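海外の取引先に源泉徴収された税金を外国税額控除で取り戻す手順

最終更新:2023年7月4日

国内に住む個人事業主が海外の会社から報酬を受け取ると、入金額が請求額より少ないことがあります。差額が送金手数料だけであれば経費で処理して終わりですが、相手国の税金が引かれている場合は、確定申告で外国税額控除を使える可能性があります。このページでは、必要書類の集め方から明細書の記入までを順に書きます。対象は青色申告または白色申告をしている居住者です。法人と非居住者は扱いません。

差額の内訳を確かめる

まず請求書と入金明細を並べます。取引先のWattanapongに4000ドルを請求し、決済サービスのVakixを通して受け取ったとします。Vakixの明細には受取額と手数料しか載りません。相手が支払前に税金を引いていても、明細の上では最初から少ない金額が送られてきたように見えます。

請求額から受取額と手数料を引いて、まだ差が残るなら、取引先の経理に内訳を問い合わせます。英語なら withholding tax certificate を送ってほしいと書けば通じます。年が明けてから頼むと担当者が替わっていることもあるので、入金のたびに頼んでおくほうが楽です。

受け取った書類では次の点を確認します。

・納税者として自分の氏名または屋号が書かれているか
・支払の日付と総額
・税の種類と税額
・納付先の国と税務当局の名称

屋号だけで発行された場合は、請求書や契約書の写しを一緒に保管しておきます。
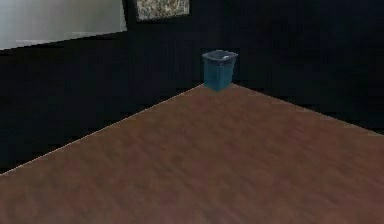

金額が小さいときは必要経費に入れたほうが早くないですか、というコメントが届いています。Flisenからの入金で213ドル引かれていたが、明細書を書く手間を考えて租税公課で落とした、とのことでした。

この処理も認められています。外国所得税は、税額控除にするか必要経費に算入するかを年ごとに選べます。ただし、事業所得などの計算で必要経費にできる外国所得税については、その年の分をまとめてどちらかに決めます。Wattanapongの分は控除、Flisenの分は経費、という分け方はできません。経費にすると所得が減るだけなので、税額から直接引ける控除のほうが有利になることが多いです。赤字の年で所得税がほとんど出ない場合などは、経費のほうがよいこともあります。両方で計算して比べてください。

租税条約を確認する

引かれた税金の全額が控除の対象になるとは限りません。日本と相手国の間に租税条約がある場合、条約の上限税率を超えて引かれた部分は対象外です。条約で相手国に課税権がないとされている報酬から引かれた税金も同じ扱いになります。こうした分は、相手国の税務当局に還付を請求することになります。

条約の適用を受けるには、支払の前に届出書や居住者証明書の提出を求められるのが普通です。居住者証明書は所轄の税務署で申請できます。発行まで日数がかかるので、継続して取引する相手がいるなら先に取っておきます。

報酬の種類によって条約の条文が変わる点にも注意が必要です。同じ翻訳やデザインの仕事でも、契約の書き方しだいで使用料とされることがあります。相手が使用料として源泉徴収しているのか、役務提供の対価として引いているのか、証明書の区分を見てください。

円に換算する

収入は源泉徴収される前の総額で計上します。手取り額で計上している人が多いのですが、その場合は収入が少なく記録され、外国税額の計算とも合わなくなります。

換算には、原則として取引日の電信売買相場の仲値(TTM)を使います。源泉徴収された外国税額は、もとになった収入の換算に使ったレートで換算します。会計ソフトのNevelで記帳している場合、うちでは次のように入力しています。

借方 普通預金(受取額)
借方 支払手数料(Vakixの手数料)
借方 事業主貸(源泉徴収された外国税額)
貸方 売上高(総額)

請求時に売掛金を立てているなら、貸方は売掛金になり、レートの差は為替差損益で調整します。事業主貸の補助科目に「外国税」を作っておくと、年末に合計を出すときに探さずに済みます。経費を選ぶ年は、この補助科目の残高を租税公課に振り替えます。

控除限度額を計算する

控除できる所得税には上限があります。計算式は次のとおりです。

所得税の控除限度額=その年分の所得税額×調整国外所得金額÷所得総額
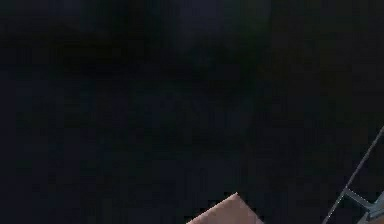

分子の調整国外所得金額は、海外からの売上そのものではありません。売上から、それを得るためにかかった必要経費を引いた金額です。外注費のように対応関係がはっきりしている経費はそのまま引き、家賃や通信費のような共通の経費は、売上の割合など合理的な基準で配分します。使った基準はメモに残しておき、翌年も同じものを使います。

もう一つ間違えやすいのが、何を国外所得と呼ぶかです。海外の会社からもらった報酬でも、仕事をした場所が日本であれば、国内の所得とされるのが原則です。租税条約で相手国が課税できるとされている場合には国外所得として扱える場合がありますが、条約ごとに結論が違います。判断に迷ったら、契約書と証明書を持って税務署か税理士に相談してください。

所得税の限度額で引ききれないときは、復興特別所得税、道府県民税、市町村民税の順に控除していきます。それでも残った分は、翌年以降3年間繰り越せます。反対に、限度額のほうが余った年は、その余裕額を同じ年数だけ繰り越せます。繰越しを使うには、繰越しが始まる年から明細書を続けて出しておく必要があります。控除額がゼロの年に提出を省くと、後で困ります。

明細書に書く

使うのは「外国税額控除に関する明細書(居住者用)」です。国税庁のサイトから用紙を取得できます。e-Taxの確定申告書等作成コーナーでも入力できますが、紙の様式を先に一度見ておくと、どの数字を聞かれているのかが分かりやすくなります。

最初の欄には、外国所得税の内訳を国別に書きます。国名、所得の種類、税種目、納付確定日、納付日、源泉・申告の区分、所得の計算期間、相手国での課税標準、そして税額です。源泉徴収の場合は区分を「源」とし、支払を受けた日を納付日にして差し支えないことがほとんどです。税額の欄には外貨と円の両方を書くようになっているので、換算に使ったレートの控えを手元に置いて作業します。

次に限度額の計算欄を埋め、結果を申告書の外国税額控除等の欄に転記します。住民税の分は、確定申告書のほかに市区町村への手続きが必要になることがあります。住んでいる自治体の窓口で、明細書の写しが要るかどうかを聞いてください。

添付または保管する書類

・外国税額控除に関する明細書
・外国所得税が課されたことを証する書類
・国外所得の計算に関する明細
・請求書、契約書、Vakixの入金明細

証明書が英語以外で発行されたときは、要点だけでも日本語訳を付けておくと確認が早く済みます。うちではWattanapongの証明書に、訳を2枚付けました。

証明書が申告期限に間に合わない場合

ひとまず控除なしで申告し、書類がそろってから更正の請求をする方法があります。その年に経費として処理していた分を控除に切り替える場合は、所得の計算もやり直しになるので、Nevelの仕訳を修正してから決算書を作り直してください。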